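Werska publishes desk review, questions the case for the bare work surface

For release in September
Contact: Dilek Keskin, press desk, Werska

Werska, the independent office furniture reviewer, has published its long-awaited review of desk-clearing programs, and buyers hoping for a simple yes will be disappointed. After four months of reading claims, sitting at desks and asking people where they put their coats, our reviewers found little to support the idea that a clear desk makes for a better day at work.

The review, titled "What Is the Desk For?", looks at the kind of desk most offices already own: a plain white top, a keyboard near the front, a cable or two, and whatever job happens to be under way. The sellers of desk-clearing programs treat most of that as clutter. Our reviewers are less sure. A large sheet of paper spread over a desk may be the day's work. A jacket over the back of a chair has usually been put there by someone who looked for a hook and gave up.

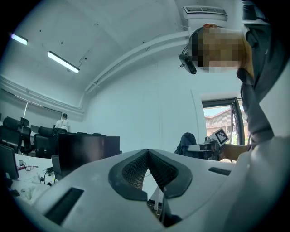
"I have read a lot of brochures," said Crisóforo Solís, who led the review. "They all have the same desk in them, with one pencil and a plant. I would like to meet the person who works at it, and I would like to ask where they keep the charger."

Werska read 3618 desk notes sent in by its subscribers, each a short account of what was on the surface at the end of a working day. The notes were never meant as a scientific survey and we make no claim that they are one. People who write in about their desks are probably people who think about their desks. Even so, the complaints that come up again and again have little to do with tidiness. They have to do with room: room to lay a drawing flat, room to push the keyboard back, room for a second person to lean in and look at the same thing.

Desk depth is barely mentioned in the program material we were sent. Neither are cables, except as something to be hidden. Several subscribers reported hiding theirs in trays under the desk and then pulling them out again the first time a piece of equipment had to be moved.

The chair question

A full section of the review deals with coats and jackets, which the reviewers had expected to dispose of in a paragraph. Almost every program asks that chair backs be kept free. Few say what should happen next. In offices with a coat stand near the door, people told us they used it until they needed something out of a pocket. In offices without one, the chair was the coat stand, and no amount of signage changed that.

"Put up a row of hooks within reach of the desks and then come back and talk to me about discipline," said Remzi Dağdelen, who wrote the section. He remains unconvinced by lockers, and says so at some length on pages that the editors twice asked him to shorten.

White tops, wood floors

The reviewers were also asked to look at finishes. White desk tops over light wooden floors have become close to a default in shared rooms, and they are sold as calming. We found no evidence offered for this beyond the word itself. White does throw back light, which is welcome for close work and for anyone trying to find a small dark screw. It also shows pen marks. Light flooring hides dust better than black flooring does, and that is as far as the review is willing to go. 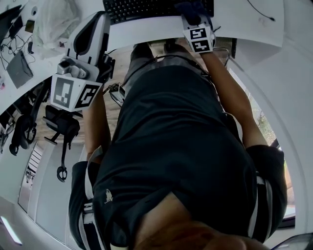

Şükran Karaca, who handled the section on paper, takes a harder line than her colleagues on the paperless desk. She argues that big sheets came back into many workrooms because they do something a screen does badly — they stay put, at full size, while your hands are busy elsewhere. Her advice is to buy the desk around the largest sheet you expect to lay out on it, with the keyboard still in place, and to measure with the real sheet. Two of the sellers we contacted said they had never been asked about it.

What we recommend

Before paying for any program, measure the desk depth with everything on it. Fit hooks. Leave enough slack in the cables to shift the equipment by an arm's length. Wait a month. If people are still unhappy with the surface in front of them, a program might help, though the review did not find a case where we could say for certain that it had.

The sellers have been sent the full text and invited to reply. Any replies will be printed without cuts in the next issue, with our comments alongside.

Availability

"What Is the Desk For?" is free to Werska subscribers. A print run of 200 copies is available to libraries and design schools on request. Review copies and interviews with the authors can be arranged through Dilek Keskin.

About Werska

Werska reviews furniture and fittings for working rooms. It takes no advertising from manufacturers and returns or pays for everything it tests.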